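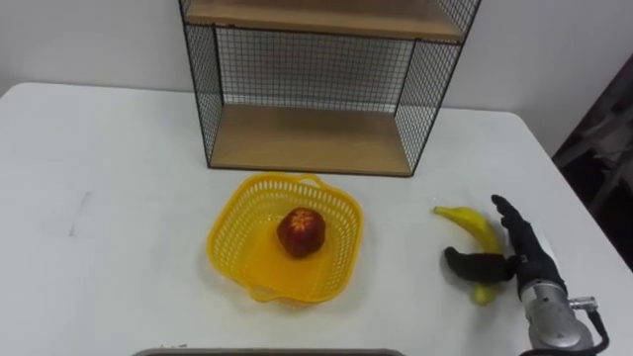

I'm after opinions on where a grasp planner should stop and the finger controller should take over, because ours keeps arguing with itself at exactly that point. We plan off the head camera, send the arm to a pre-grasp pose, then close the fingers on a fixed synergy. Works a treat on round stuff. Bananas, not so much! You've got the thumb lying across the lower middle of the banana, one finger sticking nearly straight up and the rest bunched near the palm, and the planner is happy to call that state "grasp 5, aligned". I'd call it "leaning on the fruit". So do I fix the planner's scoring, or leave it alone and make the closing phase smarter?

Skaltoton Community > Software > Manipulation > Planning and control

Fixed synergy vs reactive close on long curved objects

Posted February 2025 by wattleloop

Print this thread | E-mail this thread

wattleloop
Bit more background. Planner is Clurnora with the stock sampler, 288 candidates per object, scored on antipodal contact plus a reachability term I bolted on myself (sorry). Perception is a segmented point cloud, one cloud per object. Whole cycle from cloud to chosen grasp is 377 ms, so I've got room to do more if somebody tells me what "more" should be.

gridsquare
Before you touch the scoring, have a look at your cloud. You've got a black wire mesh shelf right at the back of the table. Fine mesh is poison for depth, half the returns come off the wire and half off the wall behind, and you get a fuzzy sheet of points in between. If any of that bleeds into the object cluster your principal axis is rubbish and everything downstream is rubbish too.

wattleloop
Fair, but I crop to a box over the table and the banana's well clear of the shelf. Dumped the clusters last night and they look clean to me. The yellow basket is the ugly one, the slots in the sides come out as random holes. Doesn't bother the grasp, does bother the collision checker.

gridsquare
Clean by eye or clean by numbers? Fit the axis on a bunch of captures without moving anything and see how much it wanders. I've been caught by this.

tin_possum
I'm going to disagree with gridsquare (again, sorry mate). I don't reckon this is perception. A banana doesn't have one principal axis worth trusting, it's an arc. Fit a line through it and the middle of your line can sit off the peel altogether, on the inside of the curve. Then your pre-grasp centres on nothing much, the thumb gets there before the fingers do, and it looks like a control problem. Slice the cloud along its length and fit each slice. We did that at Skultdale for cucumbers and hose offcuts and I wouldn't go back.

wattleloop
Ohhh. OK, the line fit is mine, and yes, the centre does land on the inside of the curve. I've been drawing it in the viewer for weeks as a nice green arrow and never once looked at where it started. Let me try slices.

quiet_torque
Slices are good, but you still want the reactive close! No planner is going to get the last centimetre right on something that can roll under the thumb. Close until you see motor current rise on any finger, freeze that one, carry on with the rest. It's maybe a page of code. The catch is the threshold, because if yours is set for friction in the glove you'll freeze on nothing.

tin_possum
And then you've got a controller quietly covering for a bad planner, and you'll never find out which grasps were junk. Log the freeze order at least.

quiet_torque
Sure, log it. I'd still sooner have the banana.

wattleloop
Right, an update. Slice fitting is in, 33 points minimum per slice or it gets thrown out, and I pick the slice nearest the centroid and take the tangent there. Haven't done the current-based freeze yet so this is still the plain synergy. 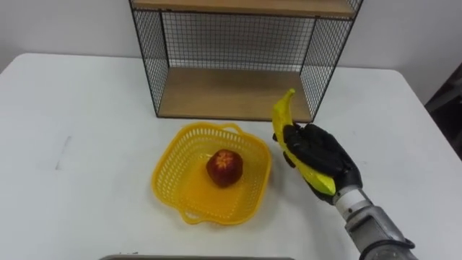 Photo: wattleloop

Much happier with this pose. Fingers curled right round, banana more or less upright with the stem tip up near the side of the wire shelf, and the lower end poking out below the palm. The next bit of grief is the place. My planner carries the object as a box the size of the cloud it saw on the table, and the box doesn't know about the bit under the hand, so the route over to the basket is optimistic about clearance. There's a handle on the near rim and another at the back, and the piece of fruit already in there, and I'd like to miss the lot.

gridsquare
Re-segment after the lift. Mask the hand using your joint state, whatever's left near the palm is your object, swap that in as the attached body. And run my axis test please, I'm still curious.

tin_possum
Or just pad the box downward and go home. How tight is the basket going to be anyway?

wattleloop
Padding's what I've got now and it refuses to plan at all about half the time, it thinks the fruit's in the way. Which, with the padding, it is.

quiet_torque
Sorrentino has a hand mask filter you could pull out without taking the rest of the package. The docs are thin, and the default frame names won't match yours. There was talk of a cleaner version in April, but I wouldn't wait on it.

wattleloop
Pulled it, built it, it's currently masking the basket instead of the hand. Frame names, like you said. Will report back, and gridsquare, I'll run your test while I'm in there.

gridsquare
Post the numbers even if they make me look silly.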